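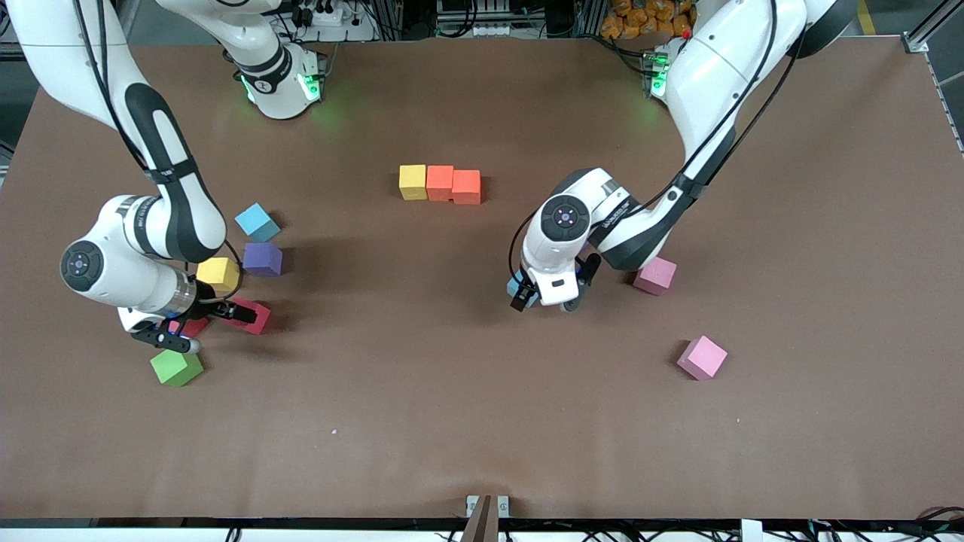 Sessão de gravação na bancada dos cubos: a pinça esquerda segura um cubo azul-claro.

Perguntas frequentes sobre a recolha de demonstrações

O que é uma demonstração?
É uma execução completa de uma tarefa, gravada do início ao fim: posições das juntas, abertura das pinças e vídeo. Um operador conduz os dois braços e o sistema aprende com o que ele fez. No conjunto Brernunach já temos 379 e adoramos ver a lista crescer!

Porquê cubos de espuma?
São leves, aguentam apertões e perdoam os erros de quem está a começar. As cores dão muito jogo: podemos pedir "junta os amarelos" ou "faz uma fila" sem mudar nada na bancada.

Os cubos têm de estar alinhados antes de gravar?
Não, e até preferimos que não estejam. Espalhe-os, rode alguns, deixe uns encostados aos outros. Se todas as gravações começarem da mesma maneira, o modelo decora a mesa em vez de aprender a tarefa (já nos aconteceu, na primeira versão).

Quanto dura cada gravação?
O limite é de 40 segundos. Quem ultrapassar pode repetir à vontade.

Deixei cair um cubo. Apago tudo?
Por favor, não! Se conseguiu apanhá-lo de novo e acabar a tarefa, marque "com recuperação" no Gallari e guarde. Estes exemplos são preciosos. Só descartamos gravações com falhas de vídeo ou paragens de emergência.

Preciso de experiência com robôs?
Nenhuma. Faça 20 tentativas de treino, que não entram no conjunto, e depois combine a primeira sessão a sério com Montserrat Benítez. A maioria das pessoas apanha o jeito à pinça numa tarde, e é mesmo viciante.

Posso usar os dois braços ao mesmo tempo?
Pode e deve, sempre que a tarefa o permita. Das gravações atuais, 254 são bimanuais e queremos muito mais. Atenção apenas ao centro da mesa, onde os braços se podem tocar.

Quem revê as gravações?
Mirjana Janevski vê cada uma e deixa comentários no Gallari. A próxima versão do conjunto sai em agosto; as gravações ainda por rever nessa altura passam para a seguinte.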